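**Product review: Fimness 996 furniture oil**
Prepared for the Celelside Adult Learning Center, Furnishings and Supplies
12/20/22

The Center maintains its own tables, benches and shelving and has for several years used a wax polish on all bare wood. The supplier of that polish, Baert, has stopped selling it in large cans, and the small cans cost too much for a building of this size. This review covers the product proposed in its place, Fimness 996, a clear oil sold for indoor furniture. A second candidate, Vadetti hard wax, was tried on a smaller number of pieces and is mentioned where the comparison is useful.

**What was supplied**

The oil arrives in a flat metal can with a screw cap and a pull-up spout. A folded sheet of instructions is taped to the back. The sheet is printed in small type and should be copied at a larger size before it is given to staff. No cloths or pads are included. The can pours cleanly when full, but once it is half empty the oil runs down the outside of the spout, and a saucer or tray should be kept under it.

The label calls for two thin coats with a wait of eight hours between them. It also calls for the surface to be wiped dry 30 minutes after each coat. Both times were followed during the trial except in one case, described later.

**Application**

The oil is easy to put on. It is thin, it spreads well under a folded cotton cloth, and it does not pull or drag the way the wax polish does. Staff who had never oiled furniture before produced an even result on the first attempt. The Vadetti product gave more trouble. It must be worked in small areas, and anyone who stops to answer the telephone will find a hard edge waiting.

Wiping off is the part that needs attention. Oil left standing in corners and around screw heads turned sticky overnight and had to be rubbed out with a coarse pad. On one bookcase in the reading room the second coat was put on late in the afternoon and left until morning, and the shelves remained tacky for five days. The instructions do warn against this, on the reverse of the sheet, below the list of distributors.

Used cloths must be spread flat outdoors to dry or kept under water in a closed metal container. Oily cloths folded into a trash can are a fire risk with any product of this type. The Center's existing rules cover this point, and they should be posted in the supply closet before the new oil is issued.

**Appearance**

On oak and beech the finish is quiet and slightly warm, with no shine to speak of. On older pieces that had been waxed for years, the result was patchy until the wax was removed with mineral spirits. This adds most of a day to the work and should be allowed for in the schedule.

Softwood is a harder test. The Center owns a good deal of pale pine, and the concern before the trial was that any oil would turn it orange. Fimness 996 darkens pine a little, chiefly around the knots, and the change was judged acceptable. It does not hide damage, and buyers should not expect it to. Dents, scrapes and gouges need to be sanded or filled first.

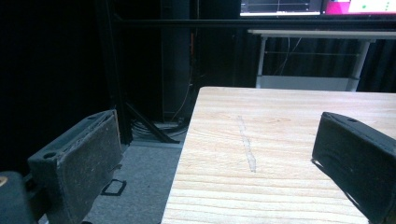
*Pale pine tabletop with a whitish scraped line across the grain.*

For marks of this sort, the reviewer recommends sanding by hand along the grain, beginning with a medium paper and finishing with a fine one, and widening the sanded area well past the mark so that no hollow can be felt. Power sanders should be kept away from pine tops. A deep gouge may be filled, but filler takes up oil differently from wood and will show as a dull spot. Where a top has many such marks, it is better to sand the entire surface and start again.

**Wear and cleaning**

Treated tables in the coffee area were wiped daily with a damp cloth and mild soap. Water rings from cups came out with a light rub of fresh oil. Ink did not come out, and neither did a red marker stain on a bench in the craft room. The Vadetti wax did better against ink, but it scratched more readily, and its scratches could not be repaired without stripping the whole piece.

The smell is noticeable during the first evening and gone by the second day with the windows open. Two instructors asked that no oiling be done in the week before a class begins. That request is reasonable and should be adopted.

**Points for the manufacturer**

The cap on one can had split on arrival. The instruction sheet does not say how large an area a can will cover, and an inquiry on this subject has received no reply. The lid label gives the storage temperature while the main label does not.

**Recommendation**

Fimness 996 is recommended for tables, benches and shelving in general use — with the exception of the craft room, where the Vadetti product should be used on the bench tops. The remaining stock of Baert polish may be used up on picture rails and door trim. Pieces that still carry old wax should be set aside for stripping in January, when the upstairs classrooms are closed. Orders should be for the larger can only.

Rafail Kalogeropoulos
Furnishings and Supplies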